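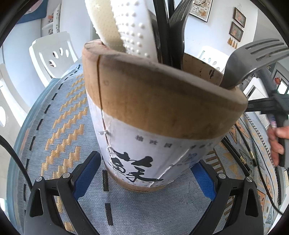 Clarnel 3 is out, and grasp labeling just got a lot less painful

January 24, 2022

If you've been following along here since November, you know I've been grumbling about gripper logs. Well, I can stop now (mostly). The new release of Clarnel, the open toolkit a lot of us use to turn hand-held gripper recordings into training data, went up this morning, and I've already had it running on my own machine for most of the day.

The big change is the contact finder. The old version looked at finger width and nothing else, so it called a grasp whenever the fingers stopped closing. Fine for a block on a bare table. Not so fine for a utensil holder full of spatulas and turners, where the handles lean out every which way and the thing you want to hold is the round part underneath! The new one reads the wrist video along with the width signal and gives you a start frame, an end frame and a confidence score. I ran it on our kitchen recordings first, because those were the ones that made me want to throw my keyboard, and the labels it gave me were ones I'd have picked myself in nearly every clip.

Nearly. It still gets mixed up when there's a person's hand in view close to the object, and it sometimes marks contact early on patterned tablecloths. Zigzag stripes seem to be the worst. The release notes list both as known problems, and there's a flag called strict-contact that helps with the second one if you don't mind losing a few good clips along the way. I left it on.

Speed is the other news. Version 2 chewed through clips one at a time and I used to start it before dinner. Now it batches them, 16 at once by default, and you can push that up if your graphics card is happy. My set of 2000 clips finished while I was on a call – a long call, but still. Pose tracking has been moved into its own process too, so a crash there doesn't take the whole job down with it. That one change would have saved me a couple of very bad evenings last fall.

There's also a new export to Malach, the planner that the Wilczyńska lab maintains. You used to have to write the glue yourself, and everyone's glue was a little different, and everyone's was a little wrong (mine had the wrist rotation flipped for weeks). Now it's one command. Malach reads the file, checks the timestamps and tells you in plain words which clips it won't accept. I had 100 rejected on the first try, all for the same reason: my clock offset was set in seconds and it wants milliseconds. Fixed that, ran it again, no complaints.

A few odds and ends for people who plan to upgrade this week. Config files from version 2 won't load, so run the convert script before you do anything else, and keep a copy of the old file. The viewer needs a newer graphics driver than before. And if you trained a policy on labels from the old contact finder, don't mix them with the new ones in the same set, as the start frames land in different spots and your policy will learn to dither right before it closes. Ask me how I know!

The Brusine folks, who host the shared recordings many of us test on, say they'll relabel their whole kitchen section with the new version and keep the old labels up next to it. No date on that yet. I'd love to see the two side by side, especially for cluttered containers, and I'll post my own comparison once I've been through the failures by hand.

Download is in the usual place, and the bug tracker is open. If you hit the tablecloth thing, please add your clip to the existing report and don't start a new one – there were already 3 of them when I looked, and one of those was mine.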